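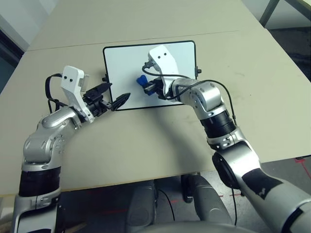
I ended my 90 days of no restaurants and no takeout last week, and a few people have asked how it went, so I'm putting it all in one place. The rules were simple. Everything I ate had to come from a grocery store or from my own cupboards. Coffee counted. A sandwich from a gas station counted. I did my planning by hand the whole time, and I like a whiteboard best when it looks like the one up top, mostly blank, with the eraser close by. A full one makes me feel behind before I've had breakfast.

I should say why I started. In April I went through my bank statements for my taxes and added up what I had spent on food I didn't cook. I am not going to print the total. It was more than my car payment, and my car isn't paid off. Most of it wasn't even good food. There were a lot of drive-through breakfasts on there, and a long run of the same burrito from the place next to my office. I couldn't remember eating most of it.

I had tried to fix this before with an app called Priltero. It sorts your spending into colored circles and sends you a message when a circle gets too big. I used it for two months. I read the messages, felt bad, and then bought lunch. I don't blame the app, it did what it said it would do. I finally deleted it when it started sending me messages about how long it had been since I opened the messages.

The first week

The first week was easier than I expected. I was still interested in the project and I had a freezer full of things to get through. I ate chili four times. I found a bag of frozen peas that had turned into one solid block and ate that too, in pieces.

Breakfast was the part I had worried about most, and it sorted itself out right away. I make oatmeal with peanut butter stirred in and I eat it standing up. It takes less time than the drive-through did. I had been telling myself for years that I didn't have time for breakfast at home, and I was sitting in a line of cars every morning while I told myself that.

Lunch was harder. My office has one microwave for the whole floor, and there is a wait at noon. I started eating at 11:30, and then other people started eating at 11:30, so I moved to cold lunches. Rice salad, pasta salad, bean salad. Hard-boiled eggs if I remembered to boil them the night before. I got tired of all of these in turn and then came back to them.

Groceries

Ernodow has two grocery stores, and I had only ever shopped at the big one by the highway. For this I switched to Flonero, which is smaller and a little more expensive on some things. The reason was that I can walk there. It's 39 minutes round trip if I don't stop for anything, and when I have to carry everything home I don't buy a lot of extra. I never came home with a case of sparkling water, for instance, and I used to buy one every week without thinking about it.

The produce at Flonero is hit or miss. The cabbage is always good. The tomatoes were bad until the middle of summer and then very good. The bread is baked somewhere else and brought in, and if you go late in the day there is usually only rye left. I now like rye.

I kept a list of what I paid for the things I buy most, on an index card in my wallet. It was useful for maybe a month and then I knew all the prices anyway. The card is still in there. It has gone soft at the corners and I can't read the price of eggs anymore, which is fine, it's wrong by now.

Planning
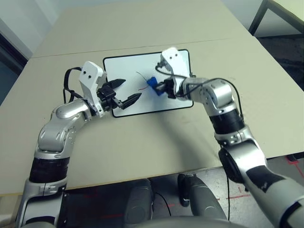

Whiteboard with a black border, lying flat.

I tried planning full weeks at first, every meal for seven days, and I never got past the third one. Something would come up at work, or I'd be too tired to make the thing I had written down, and then the ingredients for that meal would sit there while I ate toast. By the end of the week the plan and the refrigerator had nothing to do with each other.

What worked was planning two dinners at a time. I would write down tonight and tomorrow and leave the rest. When those two were done I would look at what was left over and write down two more. It sounds like more work but it took me a minute or so while the kettle was on. I wasted much less food this way. The only thing I threw out in the last month was half a bunch of cilantro, and I don't think there is a plan that can use up a whole bunch of cilantro in a house with one person in it.

I also kept a short list of meals I could make with my coat still on, meaning meals so easy that I could start them before I had properly gotten home. These were:

Eggs and rice
Canned soup with a potato cut up in it
Noodles with cabbage and soy sauce
Toast, cheese, apple

I used that list more than anything else I came up with. Most of my takeout in the past came from the 20 minutes after I walked in the door. If I could get a pot on the stove in that time I was all right for the evening.

The times I almost quit

There were two. The first was in the fourth week, when I had a cold and wanted the hot and sour soup from Sukprasert, which is the restaurant I like best in town and the one I missed the whole time. I got as far as looking up whether they were open. They were closed for a week that week, so I can't take credit for that one. I had canned soup with a potato cut up in it.

The second was a work trip. It was one night away, in a motel with a coffee maker and no refrigerator. I brought oatmeal, two apples, peanut butter, and a loaf of the rye. I ate peanut butter sandwiches for dinner on the edge of the bed while my coworkers went out for barbecue. I told them I had a headache. I don't think I would do that again. It followed the rules, but it was a dull night and I missed hearing everyone talk. If I ever repeat this I'm going to make an exception for meals with other people.

What changed

I saved money. It went toward the car. I lost a little weight and then gained it back when I learned to make biscuits.

I'm a better cook than I was, but not by a lot. I can do more with onions than I could before. I know how long rice takes without looking at the bag. I still can't make a decent omelet, and I've stopped trying and just scramble them.

The bigger change is that I know what I'm going to eat most of the time, and I don't spend the last hour of work thinking about it. I hadn't noticed how much of the afternoon went to that - checking menus, deciding, changing my mind, sitting in the parking lot with the phone.

My first restaurant meal afterward was the hot and sour soup at Sukprasert. It was as good as I remembered. I had it at a table by the window with an order of spring rolls, and I took the second half of the soup home and had it for lunch the next day, cold, at 11:30.

I'm not going to keep the full rules going. For now I'm allowing one meal out a week and keeping breakfast at home for good. I'll also keep walking to Flonero until the sidewalks ice over, and then I'll see. If anyone has a use for half a bunch of cilantro, please leave it in the comments.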